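Flastby FT-81 Counter Label Printer
Section 4: Setting up tray labels for sandwiches and filled rolls

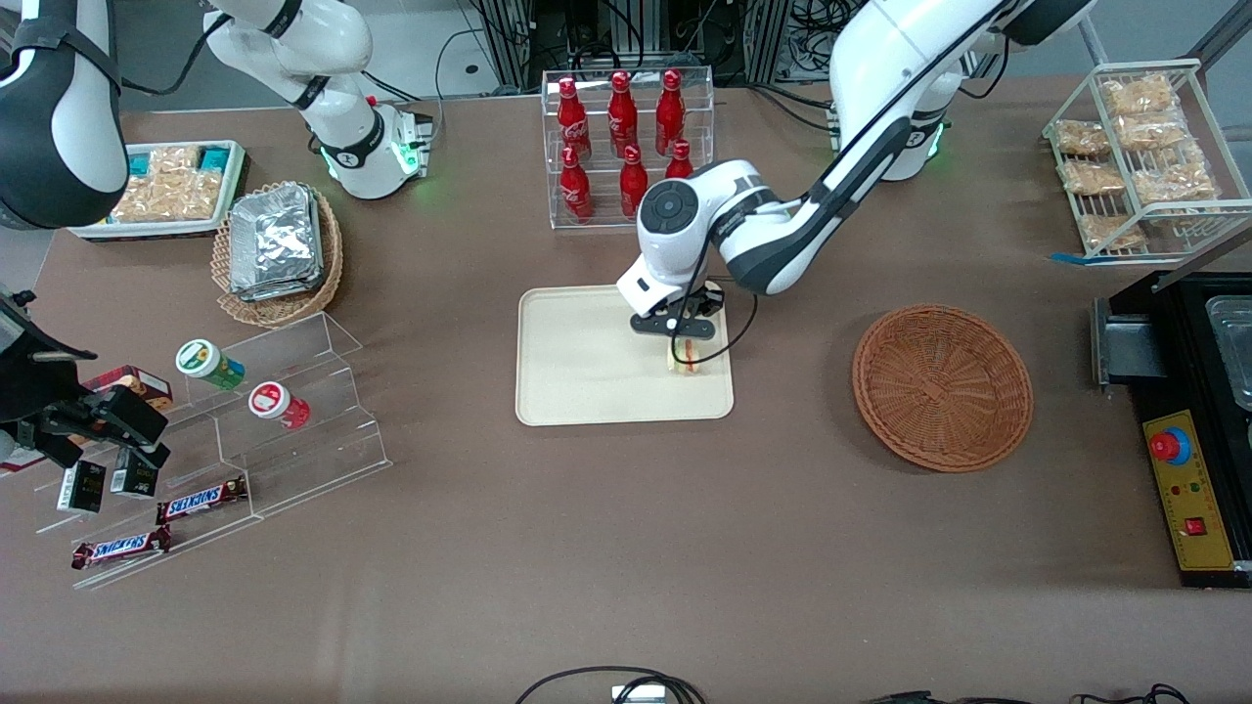

Tray labels are printed from the product list held in the printer memory. Each tray on display needs one label, fixed to the outside of the tray and clear of the food. On a plain beige tray such as the one in the picture, use the white label stock with black print. Where a filling can be seen from the side, as with the reddish one here, the filling name must still be printed in full on the first line. Colour alone does not identify a filling to the customer.

4.1 Before you start

Load a roll of Gromitz 336 label stock (see Section 2). Check that the power lamp is steady. If it flashes, the cover is not fully closed.

CAUTION: The print head becomes hot in use. Leave the cover open for five minutes before touching the head or clearing a jam.

4.2 Entering a product

1. Press MENU, then select PRODUCTS.
2. Select NEW. The printer gives the product the next free number. Up to 501 products can be stored.
3. Type the product name. The name may run over two lines.
4. Press NEXT and type the ingredients in descending order of weight.
5. Mark each allergen by pressing BOLD before and after the word.
6. Press NEXT and enter the shelf life in hours.
7. Press SAVE. The display shows STORED.

Note: If the display shows code 837, the name field is blank. Press BACK and repeat step 3.

4.3 Printing a tray label

1. Enter the product number and press FIND.
2. Check the name and allergens on the display against your recipe card.
3. Select TRAY. Do not select PACK, as this adds a barcode and reduces the text size.
4. Enter the number of labels and press PRINT.
5. Tear the label downwards against the cutting edge.

Fix the label to a clean, dry surface. Labels will lift from trays that have come straight out of the chiller.

4.4 Changing a recipe

Changes to a stored product do not alter labels already printed. Remove all old labels from the counter before the new recipe goes on sale. A supervisor PIN is required to change the ingredients field. The PIN is set in Section 7.

Note: Suppliers may change bread or spread ingredients without changing the product name. Check the outer case at each delivery.

4.5 Saving a copy of the product list

1. Insert a memory stick in the side port.
2. Press MENU, select BACKUP, then COPY OUT.
3. Wait for the display to show DONE before removing the stick.

Lists made on the older Kirui model can be read in with COPY IN, but bold marks are lost and must be entered again.

Spare parts and label stock: Buvton depot, trade counter closed Friday afternoons.
Section revised by Kwan-ho Tang, November.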